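Recipes should give weights, and the ones handed down in cups and handfuls should be weighed once and written out again. I have held this opinion for years and I get more complaints about it than anything else I write.

The usual answer is that good cooks don't measure. That is true of good cooks. My grandmother made dumplings every December and never owned a scale. But she had made them hundreds of times, and the recipe card she left says "flour, enough." It was enough for her. It does nothing for me, standing in the kitchen with a bag of flour and no idea whether the dough should stick to my hands.

When I moved to the apartment on Stalarska I tried to work it out. I made the dough from her card and weighed what went in. The first batch took 500 grams of flour and was tough. I kept going until it came right, and the note on the card now says 500 grams of flour, 198 grams of warm water, 2 egg yolks, 25 grams of butter. The older note is still there underneath. I didn't cross it out.

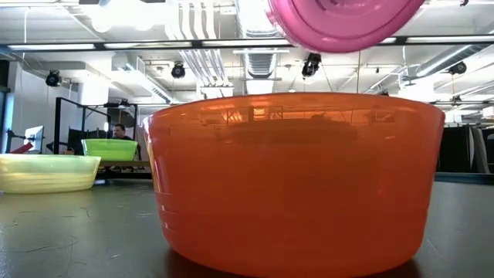
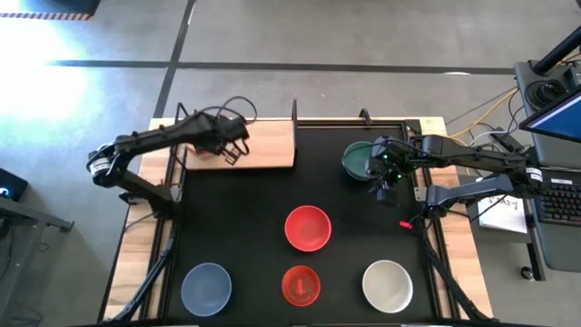
People also tell me that flour changes with the weather, so a number is no use. Flour does change. I still want the number, as a place to start. If the dough feels dry I can add a spoonful of water and I know what I added it to. With a cup I don't know that much, and my cup from the market in Berkton holds more than the one I grew up with.

Salt is worse. A teaspoon of coarse salt and a teaspoon of fine salt are different amounts, and most family recipes don't say which. I have ruined a pot of cabbage that way.

I don't want the stories cut. Keep the note about who made it and which holiday it was for. Just put the grams next to it — and if the person who makes it best is still cooking, go over with a scale and weigh each thing before it goes in the bowl. She may be annoyed. Mine would have been.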